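Matchday reporter wanted, Drimden Football Weekly

We need a matchday reporter for the rest of the season and we would like one who doesn't believe everything the club tells them.

Most match reports we get sent are the same report. The crowd was up for it, the new striker showed flashes, the manager was proud of the lads. Maybe he was. We'd still like to know why Brallach gave up four corners in a row and left the same man free at the back post each time.

The job covers home and away games for Drimden and Brallach, plus the occasional reserve fixture. You will file 400 words at the final whistle and a longer piece by noon the next day. Expect 2 games most weeks. The last home attendance was announced as 3,611, and we had doubts about that as well – if you'd have looked at the empty end and asked, please apply.

What we're looking for:
Someone who has watched a lot of bad soccer and stayed to the end
Clean copy, on time, names spelled right
A driver's license, as the train to away games can't be trusted
No season ticket with either club, or a willingness to give it up

We don't care much about journalism degrees. We care even less about follower counts. Expected goals are welcome if you can say what they mean in plain words.

Pay is per match, with mileage. It isn't a lot and we won't call it "exposure." The contract runs to the end of the season, and we'll talk again in October about whether it continues. We make no promises there.

To apply, send one report of a game you saw in person, plus 6 lines on a transfer rumor you didn't believe and how you checked it. No cover letter – we've read it before. Write to Canan Tuncer, sports editor, by 26/03/2022.

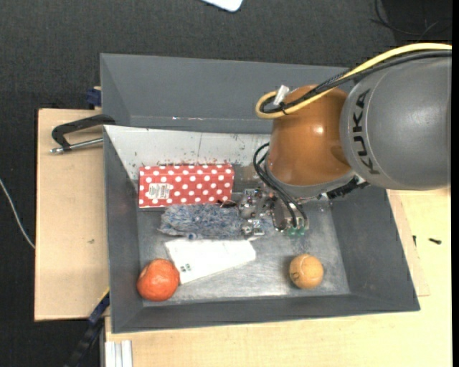
KUKA robot arm reaching into a gray bin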